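Textiles and Everyday Life, Week 4: Cotton Knits
Notes by Birthe Laxdal

Okay, so last time we did weaving, and I promised we'd get to the stuff most of you are wearing right now. Jersey! It's a knit, which means it's made of loops pulled through other loops, row after row, usually from one long yarn. A woven cloth is threads crossing over and under each other. Get a magnifier from the drawer and look at your own sleeve if you don't believe me (the front shows little V shapes, the back shows bumps).

Loops can change shape. Pull on them and they go long and skinny, let go and they mostly spring back - mostly. Cotton yarn isn't very stretchy by itself, so nearly all the give in a plain cotton T-shirt comes from the loops. Jersey also stretches more across than up and down, and I want you to be able to explain why with a sketch.
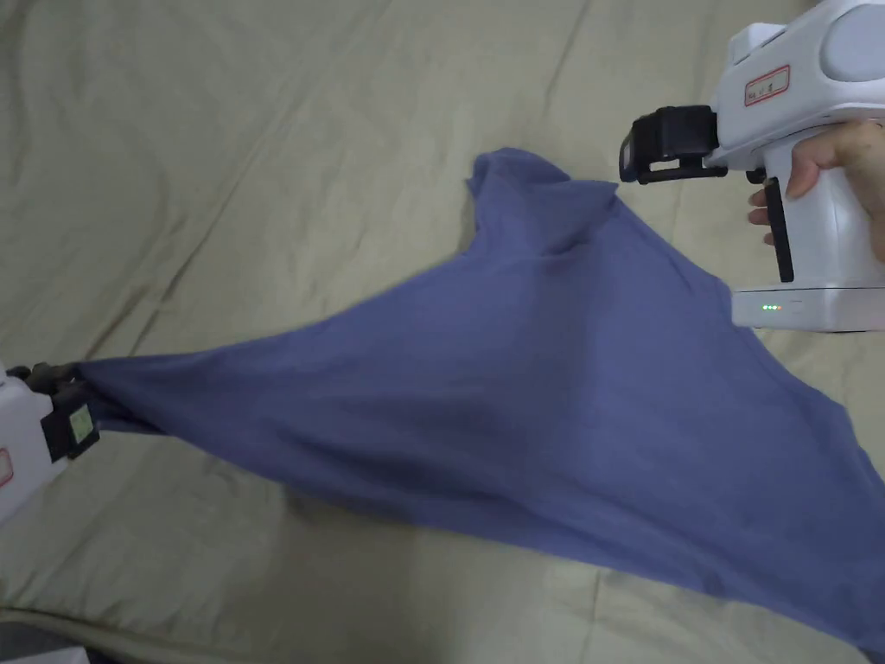 Now, shrinkage. Yarn gets pulled tight while it's being knitted and finished, and it stays a bit tense until water and tumbling let it relax. The loops get shorter and fatter, and your shirt ends up short and wide. I lost a favorite from a shop in Korkdale that way in August and I'm still sore about it.

For next week: cut a square of old jersey, 300 mm on each side, wash it at 30 degrees Celsius, dry it flat, and measure both directions again. Write down which way it moved more. Saturnino Toledo has spare fabric if you can't find any. Then read the Pillau chapter up to page 16 and bring your square with you.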